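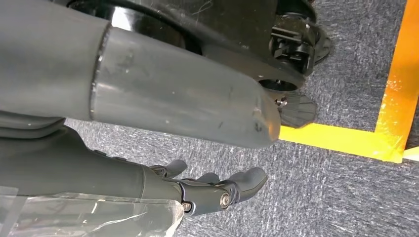 Grauer Roboterarm mit leichten Gebrauchsspuren an der Endkappe

Umstellung der Druckluftversorgung in Halle 2

Im November wird das Druckluftnetz der Halle 2 von der bisherigen Stichleitung auf eine Ringleitung DN 40 umgestellt. Die Planung liegt bei Arnaldo Cordeiro, die Rohrmontage übernimmt Drevo. Der Netzdruck bleibt bei 6 bar, abgesichert wird jeder Abschnitt über einen Kugelhahn mit Entlüftung.

Die Leckagemessung im Altnetz hat einen Verlustanteil von 15 Prozent ergeben. Der größte Teil entfällt auf Schnellkupplungen und gealterte Spiralschläuche, der Rest auf Gewindeverbindungen im Deckenbereich. Kupplungen der Baureihe Tavon werden vollständig ersetzt. Die Wartungseinheiten bleiben, erhalten aber neue Filtereinsätze.

Während der Umschlussarbeiten steht an den Abgängen der Nordseite keine Druckluft zur Verfügung. Abschaltzeiten hängen am Verteiler aus. Verbraucher sind vorher drucklos zu machen und gegen Wiederanlauf zu sichern. Provisorische Schlauchverbindungen zwischen den Abschnitten sind nicht zulässig.

Nach Inbetriebnahme wird der Taupunkt am Kältetrockner erneut protokolliert. Abweichungen bitte mit Abgangsnummer an die Instandhaltung melden.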